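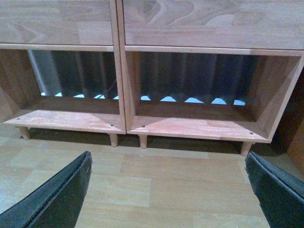
本页最后修改：9月

木头柜子里的学问

家里、教室里、图书馆里，到处都有木头柜子。我们天天从里面拿书、放东西，却很少停下来看看它是怎么做成的。这一页讲柜子的各个部分叫什么，木头上的花纹从哪里来，还有书应该怎么放进去。

两个柜子并排放

有些柜子很宽，走近了才发现是两个柜子靠在一起。想知道是不是两个，可以找中间的缝。一个柜子有左右两块侧板。两个柜子并排放，左边柜子的右侧板就会贴着右边柜子的左侧板，两块板合起来，看上去比一块板厚，中间还有一条细细的竖缝。上面照片里的两个柜子就是这样，缝在中间。

为什么不做成一个大柜子呢？大柜子很重，进门、上楼梯都不方便。分成两个，搬的时候一次搬一个，到了房间里再靠在一起。以后换了房间，也可以把它们分开，一个放在窗边，一个放在门后。

柜子的各个部分

侧板：立在左右两边的板。柜子里的重量最后都要由它传到地面上。

顶板：柜子最上面的板。

搁板：横着放的板，也有人叫它层板。书和盒子就放在搁板上。

横档：柜子正面一根横着的木条，连着左右两边。它能让柜子的框架更结实，不容易歪。

背板：柜子最后面的一块板，通常比别的板薄。它能挡住灰尘，也能防止柜子左右摇晃。有的柜子用木头做背板，有的用玻璃或者别的材料，还有的柜子后面是空的，能看见墙。

格子：几块板围起来的空间。前面没有门的叫开放格，伸手就能拿到东西。有门或者有面板挡着的，里面的东西从外面看不见。

开放格越深，里面越暗，因为光从前面照进来，走不到最里头。找小东西的时候，把它放在靠外的地方会方便一些。

木头上的花纹

把手放在没有涂厚漆的木板上，再凑近看，会看到一条一条的纹路，有直的，有弯的，还有的像小山一样一层套一层。这些纹路叫木纹。

树在一年里长得有快有慢。春天长得快，木头的颜色浅一些；夏天快结束的时候长得慢，木头的颜色深一些。一浅一深合起来就是一圈，叫作年轮。把树干横着锯断，能看到一个一个的圆圈。如果一棵树的树桩上有30圈，它大概就长了30年。

做柜子用的板多半是顺着树干锯下来的。顺着锯，圆圈就变成了长条。锯的位置不同，花纹也不同。从靠近树心的地方锯，纹路比较直；从靠外的地方锯，常常会出现弯弯的拱形，像水波，也像山。第一张照片里，右边柜子上部的面板就有一个很大的拱形花纹，左边那块面板的纹路是柔和的波浪。

同一棵树也锯不出两块完全一样的板，所以每个木头柜子的花纹都不相同。

为什么一块板有好几种颜色

仔细看有些木板，会看到一块深、一块浅，像拼图。这种板是用许多小木条拼起来的，叫拼板。

做拼板的时候，工人先把木头锯成木条，再把木条烘干，刷上胶，用夹子紧紧夹住，等胶干了再磨平。有一种接法，是在木条的两头切出一排尖尖的齿，让两头的齿互相插进去。样子很像两只手的手指交叉在一起，所以叫指接。齿和齿碰到的地方很多，涂胶的面积大，接得就牢。

拼板有什么好处？第一，短木头也能用上，不浪费。第二，一整块很宽的木板，天气潮湿时会变宽，干燥时会变窄，时间长了容易弯。小木条拼在一起，每一条的力气都不大，整块板就比较平。

我们的Ruden木工小课里，有一块用17根木条拼成的练习板。低年级的同学喜欢用手指沿着接缝慢慢摸，找出每一根木条从哪里开始，到哪里结束。

书怎么放

书放进柜子，最好竖着站直。书脊朝外，就是写着书名的那一边朝着自己，这样不用抽出来就知道是哪本。如果书脊朝里，外面只能看到一页一页叠起来的纸边，这一面叫书口。

薄的书站不稳。旁边有空位，它就会慢慢斜过去，靠在邻居身上。斜着放久了，书脊会变形，书角也会压弯。
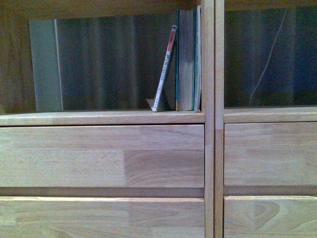
整理一格书的步骤

1. 把格子里的书都拿出来，放在桌上或者干净的地板上。

2. 用干的软布擦搁板。先擦里面，再擦外面，这样灰尘不会又被推回去。木头怕水，不要用湿淋淋的抹布。

3. 看看书页里有没有夹着纸条，书角有没有折起来。折角用手指轻轻抚平。想记住看到哪一页，可以用书签。

4. 按大小分开。厚的、高的书先放，靠着侧板站好。它们站得稳，能帮薄书撑住。

5. 把薄书一本一本放在厚书旁边，书脊朝外。

6. 如果书不够多，格子里还有空，就在最后一本旁边放一个书立。没有书立，可以用装满铅笔的盒子代替。

7. 用手指试一试，书应该能轻松抽出来。抽不出来就是太挤了，拿走一两本。

特别重的书放在低的格子里。高处的书请大人帮忙拿，不要踩着搁板往上爬，柜子会倒。

量一量：格子有多高

想知道一本书放不放得进去，可以先量。需要一把软尺和一支铅笔。

把软尺的一头放在搁板上，另一头竖直往上拉，一直拉到上面那块板的下面，读出数字。再量书的高度。比如书高260毫米，格子就要比260毫米再高一点，手才有地方伸进去。如果格子不够高，不要硬塞，可以换一个格子，或者把书平放。

量的时候软尺要拉直。每个地方量2次，如果两次的数字不一样，就再量一次。

小词典

木纹：木头表面天然的纹路。

年轮：树干横切面上的圆圈。

指接：把木条两头切成齿，再插在一起粘牢的方法。

书脊：书页装订在一起的那一边，外面常写着书名。

书口：和书脊相对的一边，能看到纸边。

书立：立在书旁边，不让书倒下的东西。

想一想，找一找

在家里找一个木头柜子，看看它的正面有没有横档，背板是什么材料做的。再找一块木纹弯弯的板和一块木纹直直的板，把纸铺在上面，用蜡笔的侧面轻轻涂。有些木板的纹路摸起来高低不平，涂一涂，花纹就会印到纸上。涂之前先问问大人，蜡笔不要画到柜子上。

相关页面：Flellov儿童小百科“房间里的东西”；“桌子为什么有四条腿”；“抽屉是怎么滑动的”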